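Heinonen Hall to reopen as a shared kitchen and repair room
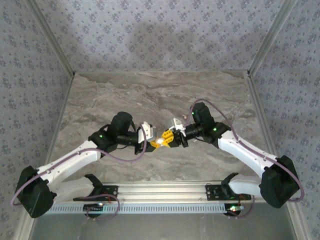

JELTEN, June 10, 2025 – After standing dark since January, the old Heinonen furniture hall on the canal side of town is going to have its doors open again, and anyone who grew up in Jelten will probably be glad to hear that the big front windows are staying just as they were. The town council voted Monday evening to lease the ground floor to Atau, a neighborhood association that has been looking for a permanent home for 9 years and has made do in the meantime with church basements, a school gym and, for one very cold winter, a tent.

The plan is a simple one and has been talked over at a good many coffee tables already. The front half of the hall will hold a shared kitchen, with long tables where people can cook and eat together on weekday evenings. The back half will become a repair room for bicycles, lamps, chairs and whatever else people carry in under their arms. Between the two there will be a small reading corner, mostly because the association owns far more books than shelves.

Paavo Rautiainen, who bought his first kitchen table at Heinonen as a young man and has chaired Atau for the past three years, was visibly moved when the vote was read out.

"I still eat my breakfast at that table," he told the Jelten Weekly on the steps of the town hall afterward. "My wife picked it out, I complained about the price all the way home, and she was right, of course. To think we'll be serving soup in the same room – well, I'm very happy, and I think she would have been too."

The association will pay a rent of 400 a month for the first year, after which the council will look at the terms again. A petition in favor of the lease gathered 260 signatures over the spring, many of them left on a clipboard at the Plirkix bakery next to the bread slicer. Two council members voted against, saying they would have liked to see a shop move in, though both wished the group well and one of them asked when the first soup night would be.

There is a fair bit of work to do before then. The heating needs looking at, the floor in the back has to be sanded, and the sink from the old staff room is too small for a kitchen of this size. Atau hopes to have the repair room running by the end of summer and the kitchen soon after. Neighbors with a free Saturday and a paintbrush are warmly invited to knock at the side door on the canal path, where the coffee will be on from nine in the morning.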